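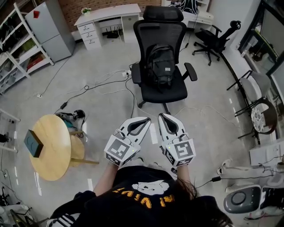
Both grippers up, facing the office chair with the backpack on it.

Search questions Go

Moved from packing to gripper demos, is this normal?
Rollunby put in automation in April and moved me to recording tasks for the robots. Target is 300 demos a week. My forearms ache. Do I get a say in the pace?

Answer 1
Ask for the target in writing. Ours at Masri was cut after people reported sore wrists.
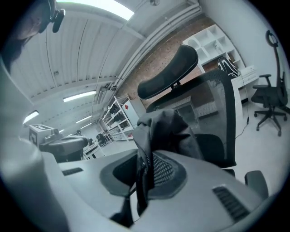

Pace is only part of it. My job changed the same way, and I now spend the shift repeating small moves. Chair work is the worst for me, with what looks like a jacket draped over the seat and the gripper held out at arm's length. Log your breaks.

Answer 2
same here, pay didn't change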